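The Sixteenth Rule

The handbook lived in my coat pocket that whole winter, and by March it had gone soft at the corners like a prayer book. Twelve pages, stapled twice, with SELDALE PRACTICE FOR TWO-ARM MACHINES IN THE HOME across the front in letters much too big for it. I loved that thing. I know how it sounds. But I had come from eight years of inspecting elevators, where the code fills a shelf and you could drop it on a burglar, and now here was a whole trade so new that its rules fit inside my coat!

There were sixteen of them when I started at Wotudham. Well, fifteen and a heading. Rule 16 said "Laundry" and under it was a blank space and the words to be agreed.

"What happened to laundry?" I asked my supervisor on my first morning.

"They argued," she said. "Then it was lunch. You can have it if you want it."

I wanted it so badly I forgot to take my hat off.

The rest of the book was good, plain stuff. Rule 1 was that the person in the house can stop the work at any time and doesn't have to say why. Rule 4 was that an arm with nothing to do goes still and stays still. Rule 9 was my favorite, because you could tell somebody had learned it the hard way: Do not pull to find out if it is stuck. I used to say Rule 9 to myself on the bus. I said it to my brother once, about his ex-wife, and he didn't speak to me until dessert.

Laundry was harder than it looked on the blank page. Dishes hold their shape. A cup is a cup from every side, and the machine can look at it and know where the handle is going to be. A sweater is a different sweater every time you put it down. It hides its sleeves. It eats socks. I filled two notebooks with sweaters alone, and I'd come home in the evening with lint in my eyebrows and talk about drape until my sister put the radio on.

We did most of our trials in the workroom, which had gray walls and a steel bench and a basket of clothes we'd bought new for the purpose. The shirts were all one size. After a few weeks I had a draft of Rule 16 I was very proud of. It had seven parts, and the seventh part had parts. It covered the order of sorting by weight, the distance between piles, and how far from the bench edge a folded piece should sit. My supervisor read it standing up, with her glasses pushed into her hair, and she got all the way to the end, and then she gave it back.

"Whose house is this for?" she said.

I said it was for any house.

"There's one on Laskowska Street," she said. "Go and do it there."

So I went across Evville with a van and a machine and a draft in a plastic sleeve. The woman on Laskowska Street was past eighty, and she opened the door before I'd knocked. She had raised five children in that house and it seemed to me that none of them had ever taken anything away with them. There were stools and baskets and toys. There was a chair with clothes on it that she called the good chair. She looked at the two white arms for a long moment and then at me.

"Does it drink coffee?"

"No, ma'am."

"Do you?"

We sat in the kitchen doorway where we could see the work, and I read her Rule 1, since the book says to read it aloud before you begin. She listened with her hands folded. Then she said, "Stop," just to try it, and both arms stopped, and she laughed so hard she had to hold the door frame. She did it again. She did it, I think, every few minutes for the first hour, and I'm telling you it was the best test of a stop command I ever saw, better than anything in the workroom, because she had no pattern to it at all. She'd stop it in the middle of a reach. She'd stop it while telling me about her knee. And every time the arms went still, and every time she said "thank you," and then "go on, then."

When she'd had her fun we got down to my draft. Part one was sorting by weight.

"By weight," she said. "Like potatoes?"

"It keeps the arms balanced."

"But that one is for tomorrow." She pointed to something light that my draft had put at the very end. "And that one belongs to my grandson, and he isn't coming until summer, so it can wait until I'm dead."

I wrote that down. (I left out the last bit.) Part two was distance between piles, and she didn't have room for distance between piles. Part three assumed a bench. By the time the coffee was gone I had crossed out so much that the pen had come through the paper onto my knee, and I was having a wonderful time. I really was! There's a feeling when a rule you've written meets a room, and the room wins, and you can see just for a second the shape of the rule that ought to have been there. I never got that with elevators.

What she cared about turned out to be small and very clear. She wanted to see what was being picked up. She wanted it put down somewhere she could reach. She didn't want two things happening at once to the same piece of clothing, because her mother had owned a wringer and she had opinions about that. And she wanted the quick moves kept for when the fingers had nothing in them. "Hurry with empty hands," she said, "not with full ones. I told all five of them that, and they still broke the gravy boat."

I wrote it down exactly as she said it. I still have the page, and it has a ring on it from the cup.

We ran the rest of the afternoon on her rules, with mine folded up under the sugar bowl. The machine did the clothes her way, from the bucket, over by the rack, onto the folding table, and she called out to it now and then like a person watching ball games.
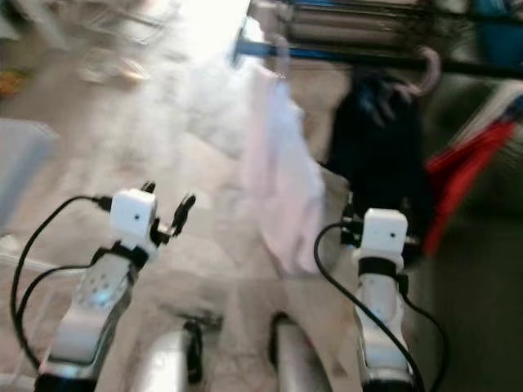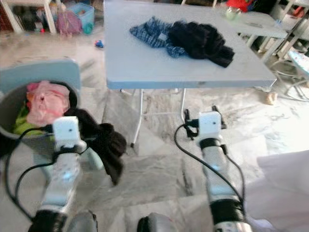
"Slow down with my fuzzy one," she told it, and I put in the word for her, and it slowed. She nodded at me as if I'd been the one to do it.

It was getting on for five when she said stop for the last time, and this time she meant it, she was tired. I read her the new Rule 16 from my notebook. It was four lines long. She asked me to read the third line again and I did, and she said to take out "garment" and put in "clothes," as she'd never in her life asked anybody to bring in the garments. So I took it out.

My supervisor was still at her desk when I brought the van back. She had her coat on and one arm out of it, as if she'd been leaving for some time. I put the page in front of her with the coffee ring and everything. She read it sitting down, and when she got to the hurry line she read it out loud.

"That's not standard language," she said.

"No."

"Seldale will want to change it to something about unloaded velocity."

"They can want to," I said, and I was surprised at how loud it came out.

She took her arm back out of the air and put it in the sleeve. Then she got out the form, the one for proposed wording, and slid it over with her own pen, the nice one I wasn't allowed to borrow.

They did argue. They argued for most of the spring, and I rode up to Seldale for it more than once with my notebook in my lap, and I stood up in a room full of people with better shoes and read them four lines about laundry. One man asked what evidence there was for the fourth line and I told him about the gravy boat. I won't pretend that went well. But the woman beside him wrote something down, and afterward by the coat hooks she asked me whether it was "full hands" or "full ones," as she wanted to get it right.

The new printing came to Wotudham in a carton marked 787, which was the number of houses we were working in by then, one copy for each kitchen drawer. It had grown to thirteen pages. I pulled the top one off the stack before anybody else could and turned to the back with my thumb, and then I took a second one, and got my hat, and went out to catch the bus to Laskowska Street before she started supper.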